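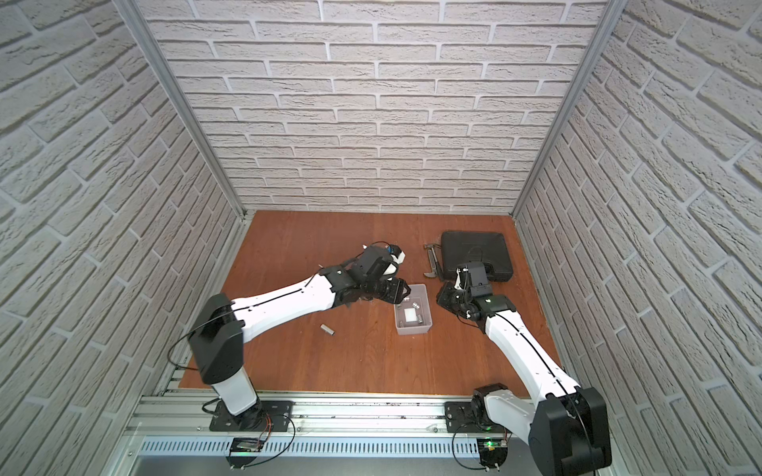
Skarnik is the name I gave the two-armed thing in my workshop, back in May, when I thought it would be sorting my socket set by the end of the summer. The date on this post is 11 January 2019, so you can work out how that went. The arms were the easy bit. What ate the fall was the rail, which had to sit square to the table or both arms would reach for slightly different versions of the same socket. I shimmed it, swore at it, shimmed it again. The walls went up in one evening, white brick-pattern panels on three sides, and they make the whole business look like a very small pizzeria. The hammer on the table was not part of any alignment procedure, whatever my notes from that week say.

The job is simple if you happen to have hands. Pick up a socket, put it in the plastic bin, repeat until the bin has everything in it. Chrome turns out to be a rotten thing to show a camera. Every socket is a tiny funhouse mirror, and the frosted plastic adds a glare of its own. I went through 2,868 frames over the holidays, labeling sockets by hand, and by the end I was seeing hexagons on the ceiling.
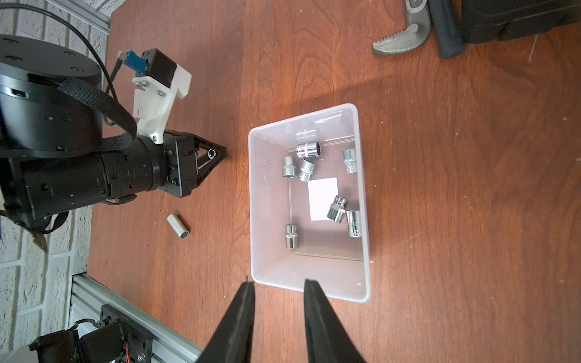

Bin duty, from down at gripper level. One deep socket still at large.

My best session so far was 116 tries, over 40 of them good. I'm calling that progress - my standards have been shimmed too. Next I want to swap the finger pads for something grippier and move the lamp, then run another 30 and see if the number budges.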